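How to Get Your Contacts Off an Old Phone With a Dead Screen
Posted Aug 1, 2021 in Phones & Players

So the screen is black, the phone still buzzes when your mother calls, and every number you have ever needed is sitting inside it. I have been there. I had 661 contacts on a Faststead, of whom I could have named maybe a dozen, and I wanted them all back anyway.

First, find out what is broken. Plug the phone into its charger and leave it for ten minutes. If it chimes, vibrates or lights up a little LED, the phone is alive and only the display has quit. If it does nothing at all, try another cable before you start grieving. Cables die far more often than phones do.

Check your account before you buy anything. Sign in on a computer with the same account you used on the phone and open the contacts page. A lot of people had syncing switched on years ago and forgot. If your list is there, export it as a vCard file, save it in two places and go have lunch.

If the list is empty or stops in some long-ago October, you need to get into the phone itself.

Step 1. Get a USB adapter with a video output, if your model supports one. Look up the model number first. Mine did, the one I owned before it did not, and the packaging was equally cheerful about both.

Step 2. Connect the adapter to a TV or monitor, then plug a plain wired mouse into it. You should get the lock screen and a pointer.

Step 3. Unlock with the mouse. Patterns are drawn by holding the left button, and you will get it wrong. Go slowly, as most phones make you wait after a few bad tries.

Step 4. Open Contacts, then the menu, then Import/Export. Choose to export as a .vcf file. Save to the memory card if there is one, or turn on file transfer and copy it to your computer.

Step 5. Open the file on the computer and look at it before you wipe or sell the old phone. A file of 0 KB is not a backup, however nicely it is named.

If your phone can't send video, a repair shop can often fit a test screen long enough for you to do the export. Ask for the price up front, and ask whether they charge when it fails.
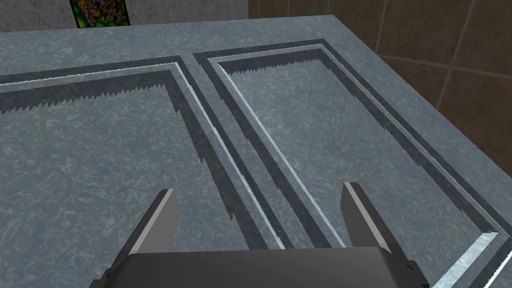 Once the file is safe, import it on the new phone and expect duplicates. Use the merge tool, but read each suggestion, or your dentist and your landlord will end up as one person with two fax numbers. Then switch on syncing and check back the next day that it is still on.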